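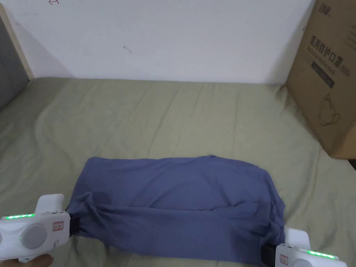
Folded cloth on a bed with a sage-green sheet

The Grelari room thefts were a series of thefts from rented rooms in Grelari, a district of the coastal town of Isau. They were committed during one winter season and ended with the arrest of 2 suspects on March 16, 2022. The court case that followed is often mentioned in local discussions on the safety of short rentals and on the handling of spare keys.

Background

Grelari lies between the old harbor of Isau and the railway line. Until the closing of the fish market it was a district of workers and small shops. After this many apartments were divided into single rooms and rented by the week, mostly to students of the maritime school and to seasonal employees of the hotels. A large part of these rooms was managed by Sturia, a rental agency with an office near the station.

Sturia kept one spare key for each room. The keys hung in a cabinet in the office, and every hook had a tag with the street and the house number. The locks were supplied by the firm Vukčević, which had a repair shop in the same street and also made copies of keys on the request of the agency. There was no written list of the copies.

The thefts

The first complaint was made to the police in October. A tenant came back from a weekend with her family and missed a laptop computer and an envelope with the money for the rent. The door was locked and the window was closed, and for this reason the complaint was at first treated as a loss and was filed without an investigation.

In the next months similar complaints arrived from other houses. In total 68 rooms were entered. The stolen goods were small and easy to sell: telephones, computers, jewelry, cash, and in several cases winter coats. Nothing was broken. Drawers were closed again after the search, and many tenants noticed the theft only after several days. Some of them suspected their neighbors, and in two houses this led to quarrels in which the police had to be called. 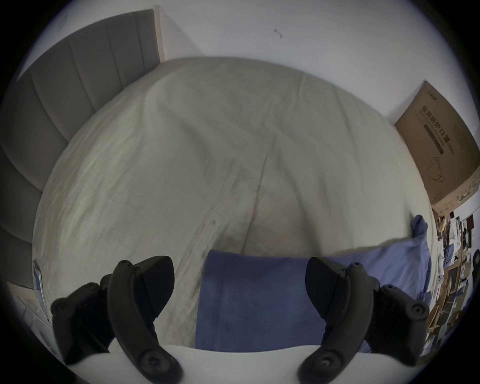 Pale duvet on a bed

The police station of Isau connected the cases in January, when an officer placed all the addresses on one map. All the rooms were in houses managed by the same agency. Tenants were informed by a letter in their mailboxes and were advised to put an additional chain on the inside of the door. The letter was criticized later, as a chain gives no protection when the tenant is away.

Arrest and trial

The suspects, a man and a woman, were stopped in the stairway of a house in which neither of them lived. They carried a ring of keys without tags and a notebook with departure times. The man had worked for Sturia as a cleaner and had left the agency in the summer before the first theft. He was held in detention until the trial. The woman was released and had to report to the police station 2 times a week.

In court the man admitted most of the thefts. The woman said that she only waited outside and did not know from where the goods came. The court did not accept this explanation, mainly on the ground of messages found in her telephone. Both were convicted of aggravated theft. He received a prison sentence, and she received a shorter one, which was suspended. A claim by a group of tenants against Sturia was heard separately and ended in a settlement. The amount was not published.

How the keys were copied was never fully explained. The prosecutor believed that the man took them home from the cabinet during his employment. Vukčević stated that its shop had made copies only against a signed order, and no charge was brought against the firm.

Consequences

Sturia replaced the locks in all its houses in Grelari and moved the spare keys to a safe, where they are marked with numbers instead of addresses. The town council of Isau later adopted a rule that a new lock cylinder must be fitted when the tenant of a weekly room changes, but the rule does not apply to rooms inside the home of the owner.

See also

Aggravated theft
Key control
Short-term rental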